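Duvet keeps bunching up inside the cover, any tricks?
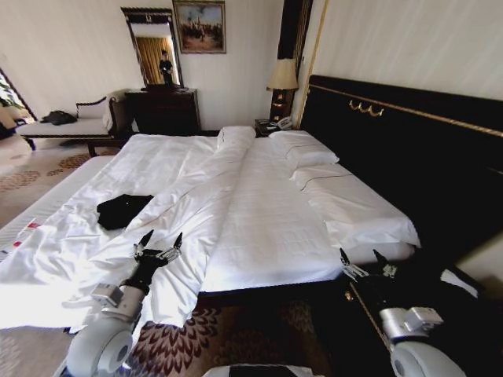 White duvet on a double bed, rumpled and partly folded back

Hello all, I'm hoping somebody has patience for a very ordinary problem! I bought a Waltis duvet last October and I do love it — so light, so cozy — but every morning the filling has wandered down to one end of the cover and I'm left shivering under two layers of cotton. Is there a fix that doesn't involve buying another one?
Marcus Whitfield
2021-08-12

Oh, I feel for you, we went through this for years. Check that your cover isn't bigger than the duvet (mine was, by a good few inches). Then sew a short ribbon inside each corner of the cover and a little loop on each corner of the duvet, and tie them together. It took me one evening and 34 inches of leftover ribbon, and I've been happy ever since.
El Sherbiny

big safety pins. done

Urkness

Please don't use pins, dear, they worked loose on me and tore the lining! The ribbons are well worth the trouble.
Ernent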